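Sobre nós

A Zamusstead é uma marca de casacos, coletes e blusões em pele e em tecido, desenhados em Portugal e vendidos pela internet. Vestimos homens e mulheres que procuram uma peça para usar durante anos, no trabalho, na mota ou num jantar de sexta-feira.

Começámos com uma máquina de costura industrial em segunda mão e uma mesa de corte emprestada. O fundador, Craig Leckie, tinha passado a vida a arranjar casacos dos outros: fechos partidos, forros rasgados, bolsos descosidos. Conhecia bem os pontos onde as peças cediam e quis fazer um casaco que resistisse nesses pontos. O primeiro modelo, o Hunt, ainda está no catálogo. O colarinho mudou duas vezes e o forro passou a ter um bolso interior com fecho, a pedido dos clientes. De resto, é o mesmo casaco.

O que fazemos

Temos neste momento três linhas. A Hunt reúne os blusões de pele, curtos, de corte direito. A Selter é a linha de tecido, com casacos compridos e gabardinas em algodão encerado. A Stumik é a mais recente e inclui os coletes, com e sem gola, pensados para usar por cima de camisa ou de malha fina.

Trabalhamos com séries pequenas. Cada modelo sai em lotes de 144 peças, distribuídas pelos tamanhos XS a 3XL, e só repetimos um lote quando o anterior está vendido. Por isso há alturas em que um tamanho não está disponível. Quem quiser pode deixar o e-mail na página do produto e recebe um aviso quando o lote seguinte chegar ao armazém.

Também fazemos peças por medida. O cliente envia as medidas através do formulário, nós confirmamos por telefone e o corte começa depois dessa conversa. O prazo é de 30 dias - em dezembro pode ser um pouco mais longo, e nesse caso avisamos antes de aceitar a encomenda.
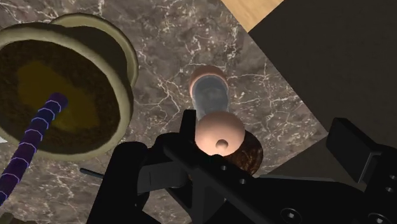

As cores são escolhidas uma vez por ano, em abril, e mantêm-se até à primavera seguinte. Não seguimos as cores da estação. Preferimos tons que combinem com o que as pessoas já têm no armário: preto, bordeaux, azul-escuro, verde-garrafa e alguns castanhos. Para a próxima coleção da Selter, a paleta anda perto do mármore escuro de veios claros desta página, um castanho acinzentado com apontamentos quase brancos, que vamos usar no tecido exterior e nos pespontos. O forro será creme. As amostras de cor podem ser pedidas por correio, sem custos, até cinco por pessoa.

Materiais e confeção

A pele que usamos é de vaca ou de cordeiro, conforme o modelo, e a composição vem sempre indicada na etiqueta e na página do produto. Os fechos são metálicos. Os botões da linha Selter são de corozo, os da Stumik são de mola. Não fazemos peças em pele sintética, embora nos perguntem por isso com alguma frequência.

O corte e a costura são feitos na nossa oficina. Os bordados e as gravações são entregues a um ateliê vizinho, com quem trabalhamos desde o segundo ano. Cada casaco leva no interior uma etiqueta com o número do lote. Guarde-a, pois é por esse número que encontramos a pele e a linha certas se um dia precisar de um arranjo.

Arranjos

Fazemos arranjos em todas as peças da marca, mesmo fora da garantia. No ano passado passaram pela oficina 1.157 peças para reparação, a maior parte com problemas no fecho ou no forro. A substituição de um fecho numa peça com menos de dois anos é gratuita. Para os restantes casos enviamos um orçamento e só avançamos com a aprovação do cliente.

Visitar a loja

Além da loja online, temos um pequeno espaço de prova junto à oficina. Está aberto de terça a sábado, das 10h às 18h30, com pausa para almoço entre as 13h e as 14h. Para provas de peças por medida é preciso marcação. Há estacionamento na rua de trás.

Trocas e devoluções

As peças de catálogo podem ser trocadas ou devolvidas no prazo de 30 dias, sem uso e com as etiquetas. As peças por medida não têm devolução, mas o primeiro ajuste está incluído no preço. Para iniciar uma troca, use a área de cliente ou escreva-nos pelo formulário de contacto, indicando o número da encomenda.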